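Workshop tips: comparing hand-held grippers on everyday objects

Grip a hanger near the neck, where the wood is thickest. Held by the arm tip it swings, and the swing spoils the next few seconds of tracking.

Test one object per gripper before mixing them. We ran the Sevent and Trosell jaws on the same hangers, 94 tries each. The Sevent closes faster. The Trosell holds better on varnish but needs its pads wiped with spirit every session.

Check the marker faces before each run. A thumbprint on a black square is enough to drop the pose. Keep spare printed faces flat in a folder; curled ones never stick down square.

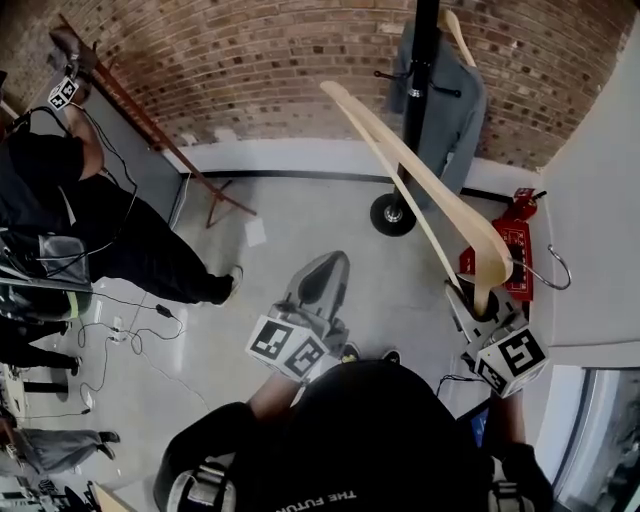
Matt card works better than gloss under ceiling lights. If you only have gloss, turn off the nearest lamp and recalibrate.

Set the jaw travel to 4 mm wider than the thickest part of the object. More than that and the close command arrives late on the Leblanc controller, which samples slowly at the start of a move.

Coats are harder than bare hangers. A loaded hanger at roughly 900 g twists in the soft pads, so fit the ribbed ones (Skusberg part 203) and tighten the screws by hand only.

Tape cables down wherever people step backwards. Log pad type and jaw travel with every run.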